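Back from the lab and my feet hurt. I must have stood for the whole session, apart from ten minutes on the floor eating a cheese roll, and I'm writing this on my bed with my shoes still on so I don't forget it all by the morning.

So, the coffee machine project. We have until the end of May to get the arm to lift the lever, put a capsule in, shut the lever again and press the button, all on its own, and then write it up. Our group is called Palomino (I voted for Clalell, which at least sounds like a planet, and lost). The other group is Godano and they've got the drawer task, which I was jealous of for weeks until I saw their drawer. It sticks. They've been rubbing candle wax on it.

Where we'd got to before today was 207 recorded runs, me and the others taking turns to drive the arm by hand while it saves everything. I'm not bad at the driving now! The first ones I did back in the winter are awful, the arm wandering about like somebody looking for the bathroom in the dark. We went through those again this morning and threw out the worst, which hurt a bit as nearly all of them were mine.

Then a long argument over whether to keep going with the machine standing up or do a set with it on its side. The sheet says the start position should vary, and one of us reckoned lying down counts as varying and one of us reckoned it was silly, and I changed sides twice. We did it in the end. Lunch was late.

The afternoon was all lever. I'd thought the capsule would be the hard part, and it may still be, but the lever has a shiny rim and the fingers want to slide along it. Come in too high and you skid off the end. Come in too low and you shove the whole machine across the table, and then it's back to the start and everybody sighs. I found that if I creep in for the last little bit and stop before I think I should, it goes much better. I wrote CREEP on the back of my hand in biro and it's still there.

We also changed the speed limit in Parnama, which is the program the department makes us use for the arm. It was on 298 for no reason any of us could find, so we brought it down to 128 and it's so much calmer to drive. Slower too, obviously, and I've no idea how we fit everything in at that rate, but I'll worry about that next week.

Sorting through the wrist pictures afterwards I picked one to stick in here, with the fingers right up at the lever. I want it for the report as well, if the others agree.
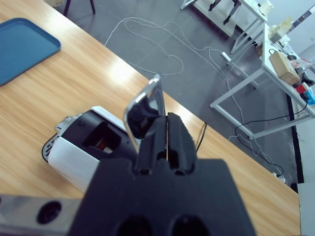
Things for next time

Ask if we can book the lab until 6 instead of being turfed out at four.

Label the runs the same day we do them. I keep saying this. There's a whole batch from last month just called "test" and I can't tell which are upright and which aren't without opening every single one.

Write my half of the method section - I said I'd have a draft by now and I have a title and one paragraph, and the paragraph is mostly about the table.

Buy more cheese rolls. And find out if Godano want their candle back, it's in my coat pocket.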